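4. Superfícies de apoio em divisões com máquina de lavar

Figura 1. Pano verde-sálvia estendido, máquina de lavar roupa de carregamento frontal e mesa de madeira clara com computadores portáteis.

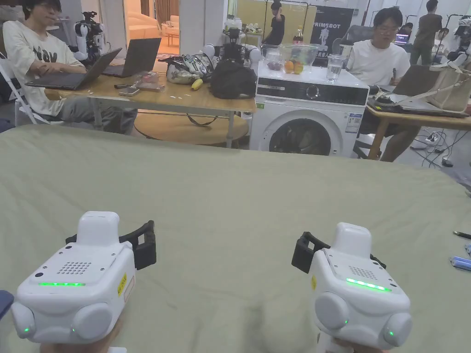

4.1. Delimitação e vocabulário

Designa-se por superfície de apoio qualquer plano horizontal acessível a uma pessoa de pé ou sentada, independentemente da função para que foi concebido. A definição segue a de Uçar no relatório interno do projeto Vukance, com uma alteração: os assentos só são contabilizados quando sustentam objetos e ninguém os ocupa. Os bancos arrumados sob mesas são registados como mobiliário em reserva e ficam fora do cálculo da área disponível.

Por têxtil plano entende-se uma peça sem costuras estruturais, passível de ser estendida numa só camada (toalhas de mesa, lençóis, panos de cobertura). As peças de vestuário foram tratadas em separado, visto que a sua dobragem obedece a sequências menos regulares e exige, em geral, uma superfície menor. Os sacos vazios e as luvas foram inicialmente incluídos nos têxteis. A codificação revelou-se instável, e ambos passaram para uma categoria residual, denominada «material flexível amontoado».

O levantamento abrangeu 23 divisões em que a máquina de lavar partilha o espaço com pelo menos uma atividade alheia ao tratamento da roupa. Foram excluídas as lavandarias autónomas e as casas de banho. O conjunto final contém roughly 500 registos de superfície, cada um correspondente a um plano observado num único momento.

4.2. Sobreposição de usos

A Figura 1 reúne, a curta distância, os elementos de maior interesse para a análise. O pano apresenta dobras suaves e uma orla superior ligeiramente enrugada; sobre ele encontra-se, à direita, uma caneta escura. No esquema de codificação, a caneta é um objeto de transição: pertence ao inventário da escrita, mas assenta num têxtil. Os objetos de transição são em regra pequenos e fáceis de deslocar, e a sua presença não impede a dobragem. Obriga, contudo, a uma operação prévia de libertação da superfície, cuja duração é muitas vezes omitida nas descrições normalizadas da tarefa.

A mesa de madeira clara foi codificada como superfície de uso misto. Coexistem nela equipamento de trabalho (dois computadores portáteis escuros), objetos de uso pessoal, como um telefone pequeno e uma mochila preta, um recipiente de plástico transparente e um amontoado de sacos e luvas em branco e cinzento. Os pequenos fragmentos brancos receberam o código de resíduo não identificado. A cadeira dobrável branca junto à mesa está ocupada, pelo que não entra no cômputo dos planos de apoio; o tampo redondo de madeira sob a mesa corresponde à situação de reserva definida em 4.1.

A classificação de uso misto não implica conflito. Dois ocupantes podem partilhar uma divisão durante períodos longos sem disputar o mesmo plano, desde que a extensão do têxtil não ultrapasse a superfície que lhe foi destinada. O conflito surge sobretudo com peças de grande formato, quando a primeira dobra exige uma área livre próxima da dimensão total da peça. Após essa dobra a exigência diminui para metade e, após a segunda, para um quarto, admitindo dobras pela linha média. Na prática, os valores são superiores, por causa da folga necessária para alisar as margens.

4.3. Estado da peça e critério de planura

O estado das peças foi descrito numa escala ordinal de 4 níveis, desde amontoado (nível 1) até plano sem dobras visíveis (nível 4). O pano da Figura 1 foi classificado no nível 3, estendido com ondulação ligeira. A distinção entre os níveis 3 e 4 depende da iluminação e da cor do tecido. Em tecidos de tom médio, as dobras pouco profundas são legíveis; em tecidos muito escuros, tendem a desaparecer no registo visual e a peça recebe um nível superior ao devido.

Para reduzir este desvio, o codificador observa primeiro as orlas e só depois o interior da peça. Uma orla enrugada exclui o nível 4, mesmo que o interior se apresente liso. Quando uma orla não é visível em toda a sua extensão, a classificação baseia-se no troço observável e recebe a marca P (parcial). Os registos com esta marca foram mantidos na análise da ocupação e retirados da análise da planura.

A escala não informa sobre a humidade do tecido nem sobre a fase do ciclo doméstico em que a peça se encontra. A proximidade de uma máquina de lavar não constitui indício suficiente de que um têxtil tenha sido lavado ou aguarde lavagem, e a codificação não faz essa inferência. Na versão preliminar do protocolo, testada em Skiltwood, existia um campo para a proveniência presumida da peça. O campo foi suprimido por falta de concordância entre codificadores.

4.4. Distância entre a máquina e o plano de dobragem

A posição da máquina foi registada em relação ao plano livre mais próximo, e não em relação ao plano efetivamente usado. Esta opção torna comparáveis as divisões em que não havia tarefa em curso. Tem a desvantagem de subestimar os percursos quando o plano mais próximo é estreito ou demasiado alto para dobrar.

Nas máquinas de carregamento frontal, acresce o espaço de abertura da porta, que deve permanecer livre e que foi subtraído à área de circulação. O tampo da máquina foi codificado como superfície potencial em todos os casos, ocupado ou não. As distâncias obtidas por fotografia foram usadas apenas como categorias (contíguo, próximo, afastado), dado que a perspetiva não permite estimativas métricas sem um objeto de referência. As medições feitas no local, com fita, constam do anexo 2.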